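Giuliana Huaranga had already put the kettle on when I got to her place in Lostgate, and she talked the whole way down the hall about the bus, the rain and her neighbour's lemon tree, so we were well into things before I had found my pen.

She has been mending and collecting old hymn and folk song books for 19 years, and there are more than 1,000 of them in the house now. The first came from her grandmother, who carried it out from Ocampo wrapped in a tea towel. "I couldn't read a note of it then," she told me. "I just liked the colour of the cover and the way it smelled, and I suppose I wanted a bit of her about the place."
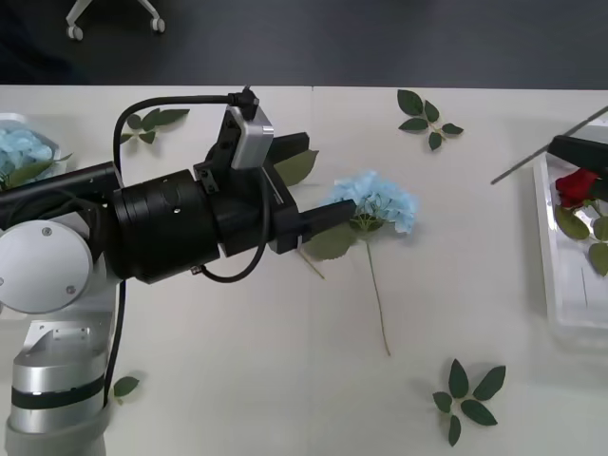 The singing came later. A friend from the Favside choir dropped in to borrow a book, stayed for supper, and by the end of the night they had worked through three of the songs at the kitchen bench (badly, she says, and with a lot of laughing). That turned into a regular evening, and these days people drive over from Notow for it in all sorts of weather.

I asked which song she would keep if she could only have one, and she went quiet for a bit and topped up my cup. "There's a lullaby with two verses, and I'm sure there used to be another one. My gran hummed it when she ran out of words. I'd keep that, and I'd keep on looking for the rest of it."

She is hoping to have a small songbook printed by December, with the lullaby at the front and a blank page left after it.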